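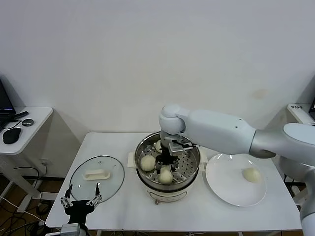
Meetings and Minutes

Dirkley Supper Club: notes of the June planning meeting

In the chair: Pauline Dunmore
Notes: Yolanda Toledo
Apologies from the Cesthorpe end, who were sharing one car and it wouldn't start.

1. Last meeting

Agreed as a fair record, apart from the pudding rota, where I had put two people down for the same month. Now corrected on the sheet in the hall cupboard.

2. The steamed bun night

Pauline opened with this one as everybody wanted to get to it! We have 40 places and 8 are already spoken for, before a single poster has gone up. Most of the talk was about how to cook and serve the buns, and there was real excitement in the room. Several members have never tried making them at home and are dying to have a go.

The electric steamer with the stainless steel pot was looked at in some detail. People like that the tray is full of small holes and lifts the buns clear of the water, and the single knob on the front should suit those of us who fall out with anything digital. The glass lid is a great help too (you can peek without letting the heat out), and it lies flat on the table while you are serving, handle up. Please put it to the left of the pot, well away from elbows, and have the big white plate waiting on the right.

Spacing was debated at length. Three buns sitting apart on the tray is a comfortable load and leaves them room to swell. Yolanda has tried squeezing in more at home and ended up with one large bun with several centres, which her family ate very happily, but it won't do for guests. Agreed: small batches, spaced out, and more than one steamer going.

Serving will be straight from pot to plate, one bun at a time, taken gently from the sides so the tops don't dent. Squares of baking paper under each bun if anyone finds theirs sticking.

Fillings: plain, mushroom and ginger, and a sweet red bean one that Pauline is itching to make. Plain ones to go out first with the soup.

3. Ingredients and costs

Flour and yeast from Agbeko as usual. The balance stands at £241 and we agreed to spend up to £200 of it, to include a second steamer. Fundero have said they can lend bamboo baskets if we collect them ourselves. Warmly accepted, and Yolanda will ring them.

4. Practice session

A practice afternoon was suggested and practically shouted through. Start at 2.30pm, dough made at home and brought along already risen once. Please bring an apron, a clean tea towel and your own rolling pin if you have one you're fond of. Anybody wanting to learn pleating should sit near Pauline, who has got very good at it over the winter.

5. Any other business

The Cesthorpe group would like to join us for the bun night and bring pickles. Yes please!

Two serving spoons have gone missing since the curry evening. Have a look in your drawers.

Meeting closed at 8.50pm. Next one at Pauline's, side gate, as the front door is being painted.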